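Winter sowing and the seed swap: what to bring and what to start now

The seed swap is on Sunday, February 24, 2019, in the lower hall at Wadel, doors at 1 p.m. Bring seed you saved yourself or packets you have opened and won't finish. Write the plant name and the year on every envelope. If you don't know the variety, write "unknown" and the color of the flower or fruit. Please leave squash and pumpkin seed at home unless you pollinated by hand, as most of what we had last time came up as crosses.

Onions and leeks are the main job this month. Leeks can be sown thickly in a deep pot and pulled apart at planting time. Use seed from last season at the oldest. Onion seed loses strength quickly, and a packet that gave full rows one year can give bare trays two years later. Keep the pots at room temperature until the first loops show, then move them somewhere cooler with as much light as you have. Cut the tops back to three inches if they fall over. 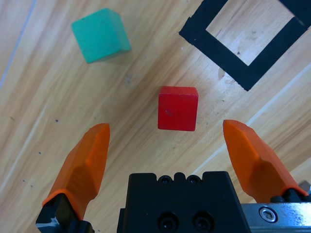

Henryk Kwiatkowski wrote in to say he no longer cuts his leeks back at all. He grew one tray each way last year, planted both out in the same bed and found the uncut ones were thicker by August. He does say they tangled badly and took most of an afternoon to separate, so anyone short on time may still want the scissors.

Peppers can go in at the end of the month. They need more warmth than anything else we start, and a heat mat is worth the money if your house is cool at night. Sow two seeds to a cell and snip the weaker one. Tomatoes should wait. Plants started now will be tall and pale by the time the ground is fit for them, and a younger plant usually catches up.

The bulk order for seed compost went in last week. We asked for 58 bags and the supplier, Balis, has confirmed 50, so the last eight people on the list will be offered theirs from the second delivery. If you would like to drop off the list, let us know before the swap. Pick-up is from the Goicoechea Street gate, and you will need your own cart.

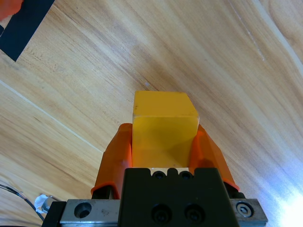
Yellow cube in an orange gripper.

A word on old trays. Wash them in warm soapy water and let them dry before you fill them. Damping off killed a lot of seedlings last spring, mostly in trays that were reused dirty and kept too wet. Water from below and tip out whatever is left in the saucer after half an hour. If a patch of seedlings does collapse, take out that section, compost and all, and leave the rest uncovered.

Plot renewals are due at the swap. Plots along the Zemesel fence still have standing water at the low end, so hold off digging there until it drains.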